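Jornmont Arm Build @jornmont_arm
Saturday, July 21, 2018

Picking this thread back up after a long break. The arm is assembled, wired and moving. I'll go through what changed so people who asked have it in one place.

Short version for anyone new: desktop robot arm, printed links, hobby servos, clamped to my desk at home. I started it in March from the Madonura files, which are free, and have changed a fair number of the parts by now.

First change was the plastic. The early links were in a cheap gray PLA and the shoulder bracket cracked along a layer line. Everything since then is a Flaseo olive green. It's still PLA. I just print it hotter and with more walls.

Print time for the long upper link is 18 hours on my machine. I print it flat. Standing it up saves on support but the layers run the wrong way and it snaps right at the servo mount. I have two broken ones in a drawer.

The opening in the middle of that link is in the original design. I tried filling it in for stiffness. It got heavier, the elbow servo complained, and I couldn't measure any less flex at the wrist. Went back to the open version.

Servos: I bought the De Graaf ones with the metal horns. The plastic horns strip if the arm hits anything, and it will hit things. Budget for metal from the start.

Total spent is over 400 dollars including the stuff I wrecked. If I built a second one from what I know now it would be a good deal less.

Mounting took longer than the arm did. Version one was double-sided tape on the desk. Version two was a scrap board with a bag of sand on it. Both moved as soon as the arm reached all the way out.

Now it's on a black perforated plate with clamps. I can shift the base and bolt it down again without drilling anything, and the desk comes back when I need it for regular work.

Wiring is where I lost most of June. The run to the wrist was too short, so each time the wrist turned all the way it tugged the connector loose. It looked like a software bug for about a week and I rewrote code that was fine.

I left big loops at the wrist after that. They look messy. A full rotation doesn't pull on anything now, so they stay. I'll sleeve them when I'm sure I won't be adding another sensor.

Software is nothing special. A Python script on the desktop sends joint angles over USB, with speed limits on every joint. I set the elbow limit to 30 degrees per second and I leave it there when my hands are anywhere near.

Test object is a foam cube. Foam is forgiving. If the jaws close too hard it squashes, and if the arm comes down too low nothing breaks. I tried a wooden block before this and chipped a jaw. 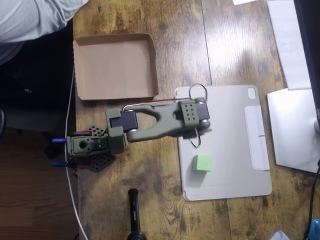 BENCH NOTES: REACH AND GRIP

Using a gray tablet case as the work surface for the small green cube. The desk has a lot of grain and knots in it and I wanted something plain under the target for when I add a camera later.

The elbow sags a little with the arm stretched out like this. I correct for it in the script with a fixed offset, which is a hack. A spring across the joint is the proper fix and it's next on the list.

Gripper jaws are still the stock ones. They're small. Good for a cube, bad for anything round. I have a wider pair drawn up and will print them this week.

To the person who asked about files: I'll post my changed parts once the shoulder is final. The bolt holes on the current one are slightly off and I've been opening them up with a drill.

Next post will be the spring, or the jaws if the springs I ordered are the wrong size again.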